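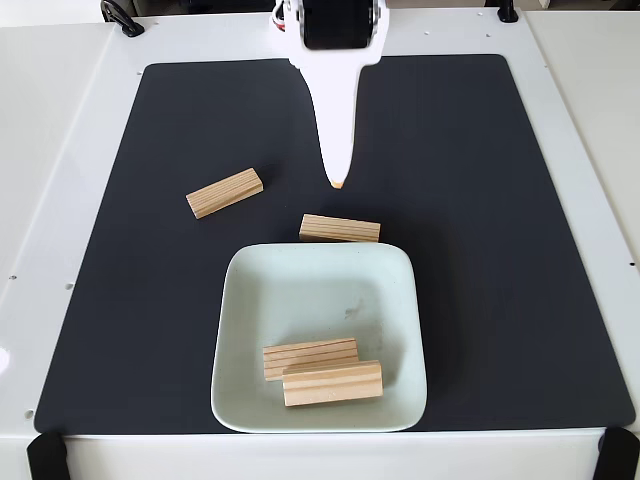 Robot arm with a white gripper over a dark grey work mat

Vimthorpe Press Law

The Vimthorpe Press Law is a media law in the island republic of Jorau, and I've been keeping this entry up to date since it passed, so forgive me if I ramble a bit. It lets the information ministry suspend any newspaper, radio station or website for up to 15 days without going to court. The name comes from Vimthorpe, the harbour town where the cabinet met to sign off on the draft.

Parliament passed it on May 25, 2021, after one evening of debate (I listened to the whole thing on the radio!). Most of the noise was over section four, which makes publishers register every regular contributor. By August the ministry had 2670 names on its list, and 178 of them had lodged objections.

The weekly Guka was the first paper suspended. Its editor, Anas Chraibi, kept printing a single-page sheet from his cousin's garage, and I still have two of them in a drawer.

See also: Safavi inquiry; Broadcasting in Jorau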